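Perkard passa a alugar o kit de pinça à semana

A De Haan confirmou que o kit de pinça da Perkard, até aqui vendido só em conjunto com o braço, pode ser alugado em separado a partir de 27 de agosto. O aluguer mínimo é de uma semana e custa 300 euros, com transporte incluído para Illside e Allthorpe. Quem já tem um braço compatível recebe a pinça, a câmara de punho, os cabos e uma placa de fixação.

O kit tem dois dedos com almofadas iluminadas na face interior e uma câmara pequena montada junto ao punho, virada para a zona de preensão. A abertura máxima anunciada é de 55 mm. Pedimos para o ver com material flexível - a maior parte das perguntas que recebemos dos leitores é sobre cordas, fitas e cabos, e as fichas técnicas costumam mostrar só cubos e frascos.

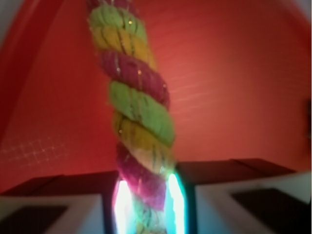
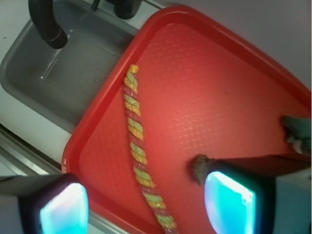
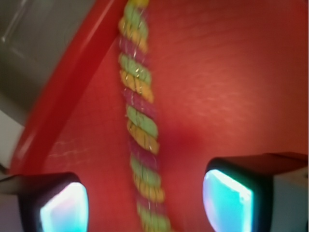
A corda torcida de várias cores e o vermelho do tabuleiro, vistos pela câmara de punho do kit.

A luz das almofadas é regulável em 20 níveis. No máximo, lava as cores do que está mesmo entre os dedos, e quem treina modelos com estas imagens deve baixá-la antes de começar a gravar. A focagem da câmara é fixa. Os objetos muito próximos dos dedos perdem nitidez e o fabricante não prevê, para já, outra lente.

A instalação demora 20 minutos se a placa servir no braço. Para os modelos mais antigos é preciso um adaptador, que se paga à parte e que em junho esteve esgotado. A De Haan diz que já há stock. O programa de gravação vem incluído, sem limite de postos, mas o manual existe apenas em inglês.

Não estão cobertas pelo aluguer as almofadas gastas ou riscadas. Um par suplente segue na caixa e só é cobrado se for aberto.

As reservas fazem-se no balcão da De Haan em Allthorpe ou pelo formulário habitual. A caução é devolvida depois da verificação do material.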